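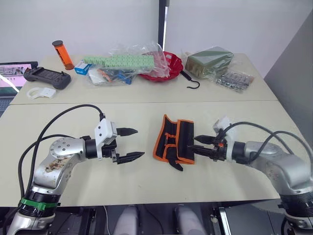 Do two grippers on a dual-arm cell need to be the same model before you can compare finger sets?

Matching models help, but they aren't required. Identical jaw travel settings, identical force limits and the same test article on both sides matter more. If the models differ, run every trial twice with the sides swapped and report the two sets separately.

What follows is the procedure we use at Nimitz for comparing parallel-jaw finger sets on a soft article. It assumes two arms with wrist cameras, a head camera and a controller that logs jaw position and motor current. The test article is a fabric tool roll with a bound edge. Fabric is a harder test than a machined block: the edge moves, folds and changes thickness along its length.

1. Set the baseline

Home both arms and open both grippers fully. Record jaw position at full open and full close. On the Gotileo controller these appear as raw counts; ours read 964 open and 66 closed. Write your own values down. Copying them from another cell is the most common cause of bad data.

Load the same force limit on both sides. Engelbert Thaler recommends a low limit for the first pass, and we have kept to it. A high limit hides poor finger geometry, as nearly any shape will hold cloth if it is squeezed hard enough.

2. Run the single-side pinch

Present the bound edge to one gripper and close on it. With webbing, watch the wrist camera for a kink ahead of the fingertips. A kink means there is slack in the strap that the jaw position reading won't show. Log the following for each trial:

Jaw position at first contact
Jaw position at hold
Motor current at hold
Whether the article is pinched by the tips or by the full pad

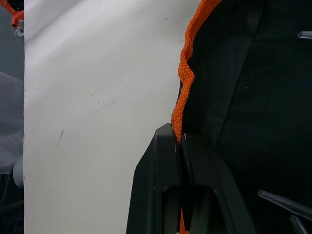 3. Check the approach clearance

Bring the fingers down nearly closed and stop above the roll. The wrist camera should show both fingertips and the line of the binding. If a finger hides the binding, change the approach angle before you change the camera exposure. Long fingers with cut-outs save weight, but they take up a lot of the picture at this distance.

Loose tools complicate this step. Tweezers lying on the open section can catch a finger on the way in, particularly with tip covers fitted. Leave them there for at least half the trials. A clean layout gives flattering numbers — and it isn't what the gripper will meet in use.

Inspect the fingertips at the same time. Scuffing on the inner edges changes the contact patch. Replace the set or note the wear in the log, and do the same on both sides.

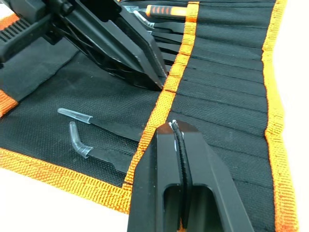 Bench Notes, Issue 79

4. Run the two-arm hold

Place the grippers at diagonally opposite corners of the roll and separate them slowly until the fabric is taut. Use position control on one arm and compliant control on the other. If both arms are in position control, a small calibration error turns into tension and you end up measuring the arms.

Hold for ten seconds, then read jaw position again on both sides. Any change between the first and second reading is recorded as creep. Murali Panicker's script subtracts the two and writes the result to the trial row; a spreadsheet does the same job.

The head camera is the better view here. From the wrist you can't judge how far the lower flap has sagged,

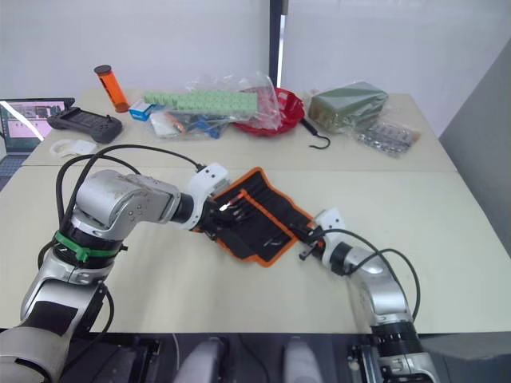

and sag is the first sign that one corner is being held by less material than the other. Mark the trial as uneven if the flap folds on one side only, even when both jaw readings look normal.

5. Swap and repeat

Move the finger sets to the opposite arms and repeat steps 1 to 4. Cable routing at the two wrists is seldom symmetrical, and a stiff cable loop adds a small torque that shows up in the current reading.

Store both runs under one article number. Ours is 794, with an L or R suffix for the side. Send corrections to Aurelia Pfister before Thursday if you want them in the next issue.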